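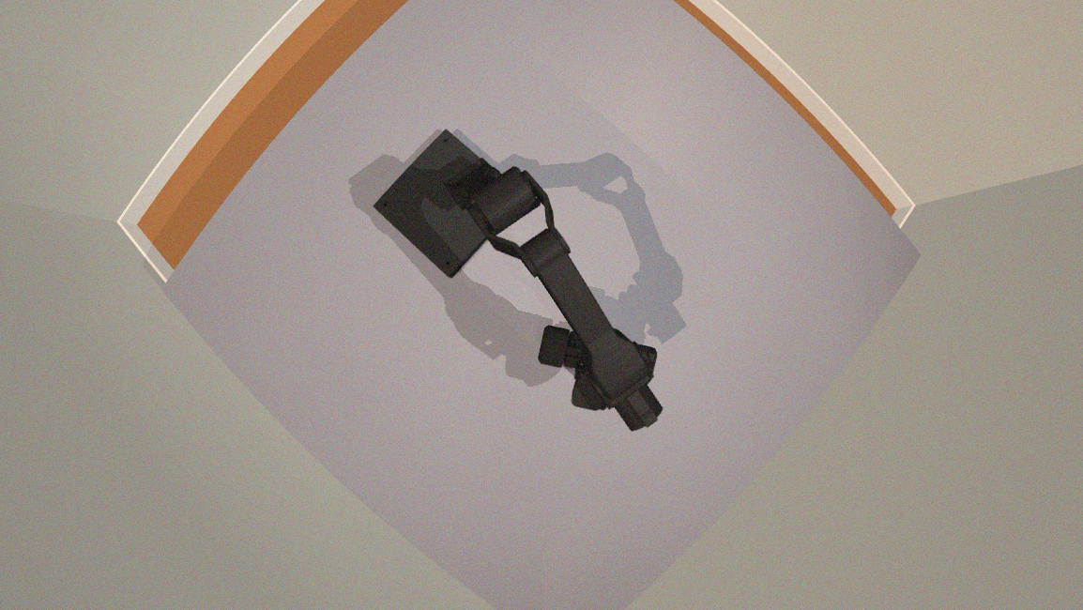
Base plate mounting and home position on the Judar arm
Thread in: Cell Setup and Maintenance
14 comments · 2 shares

bthampi
I am responsible for the simulated copy of our Judar cell, in which every program is checked before it is sent to the floor. The model now stands on a bare surface, with the arm reaching diagonally away from its base plate. I should like members' views on the home position. At present the controller returns the arm to this extended pose after each run. I propose to keep it, as the wrist is then easy to reach for greasing.

D_Dhillon
I would advise against it. An arm parked at long reach places a constant load on the shoulder brakes. Our instructions at Murthy require a folded home position, and brake inspection every 1,000 hours.

zernema_service
The load on a light arm is small. We have kept two units parked in an extended pose for 600 hours between checks and have recorded no brake wear. The base bolts deserve more attention. They should be tightened again after the first 200 hours – this step is often left out of the written schedule.

D_Dhillon
I accept the point about the bolts. I do not accept the point about the brakes. A period of 600 hours is too short to show wear of this kind.

bthampi
Thank you both. May I ask whether the shadows should be left on when the model is used for checking clearances? A colleague at Ernura turns them off.

zernema_service
Turn them off for that purpose. The model casts shadows on both sides of the arm, and the edge of the wrist is harder to judge against them.

D_Dhillon
Agreed. Please also save the folded pose under a separate name, so that the two may be compared in April.

bthampi
Both poses will be saved. The bolt check has been added to the schedule at 200 hours.

3 likes · Share this thread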